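I got to Nemdale a bit after nine, having taken the wrong exit twice, and the open day at Wavstead was already humming. If you've never been, it's a low brick building behind the tile warehouse, and the coffee is better than you'd expect (two cups before the first talk, oops).

I'd signed up for the stream on good practice, mostly because my own workplace is about to write its first set of rules for handling demonstrations and I wanted to pinch someone else's. Soledad Leiva ran the morning. She wrote most of the Wavstead house code and she's wonderfully blunt about it. The first version was 100 pages and she reckons three people read it. The current one fits on a folded card, and everybody gets one at the door. Mine has coffee on it now.

The bit I scribbled down fastest was about consent and homes. If you record in somebody's kitchen or living room, you walk through it with them first, you agree which doors stay shut, and they can pull a session afterwards without giving a reason. I asked how often that happens. Their archive stood at 3,817 sessions in September and she said withdrawals were rare, but they do come in, and they get deleted the same day.

Then Erasto Biwott took over for the practical side, which was my favourite part! He's from Varilach and has a lovely dry way of going through a checklist. Fingers stay out from between the jaws, even when you're only nudging something. Cables get routed away from where people stand. Two operators at one table agree out loud who is going for what. Pads get wiped down between food items and cutlery, and you note any change to the layout before you carry on, even a spoon you bumped with your elbow. Somebody from Moynihan argued that last one was fussy and we had a good ten minutes on it. I'm with Erasto, for what it's worth, having spent a whole weekend once trying to work out why a batch of ours made no sense.

Lunch was sandwiches, quite good, and the afternoon was all about tabletop work with small household things. Thin stuff like chopsticks gets its own paragraph on the card, as you want to come in square to the stick and not scrape the cloth.

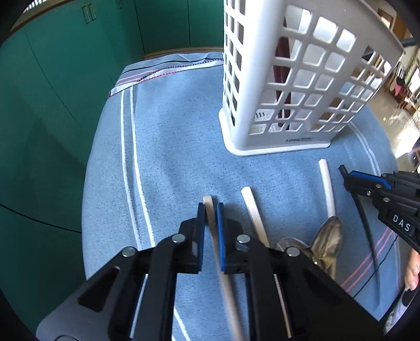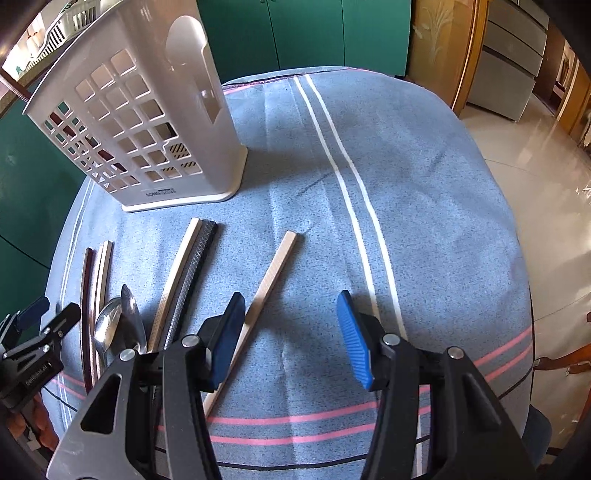

Cutlery work with the hand-held grippers, with the white caddy at the back of the table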